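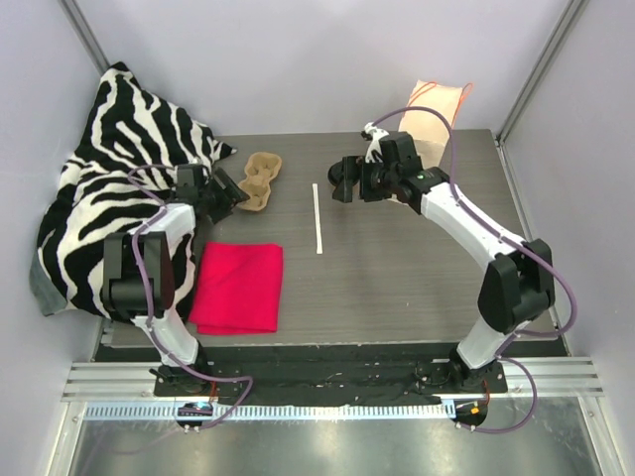 Atelier de Jonville - Conseils pratiques
Câbles accrochés et gobelets écrasés

Le 17 février 2025, un bras du poste Grement s'est arrêté en défaut de couple, un câble s'étant pris dans l'articulation du coude. La remise en service a demandé 78 minutes. Les utilisateurs sont priés d'appliquer les consignes suivantes.

Avant toute intervention, couper l'alimentation des deux bras et soutenir l'avant-bras à la main : privé de courant, il retombe. Contrôler ensuite la boucle de chaque câble sur toute la course du bras. Elle doit rester souple, sans jamais frotter contre un moteur.

Les tissus sont pliés et tenus à l'écart des embases. Un gobelet à couvercle se saisit à vitesse réduite - 5 % au premier essai - et toujours vide.

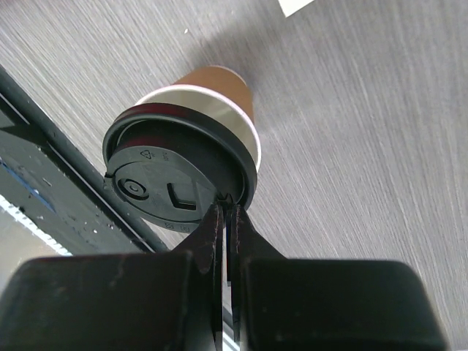 Que faire si la pince reste serrée après un arrêt d'urgence ?
Couper l'alimentation, attendre deux minutes, puis écarter les doigts à la main, sans outil. En cas de résistance, laisser l'objet en place et prévenir Jintana Wattanapong, poste 273.

Tout défaut est consigné dans le registre de l'atelier avant le redémarrage.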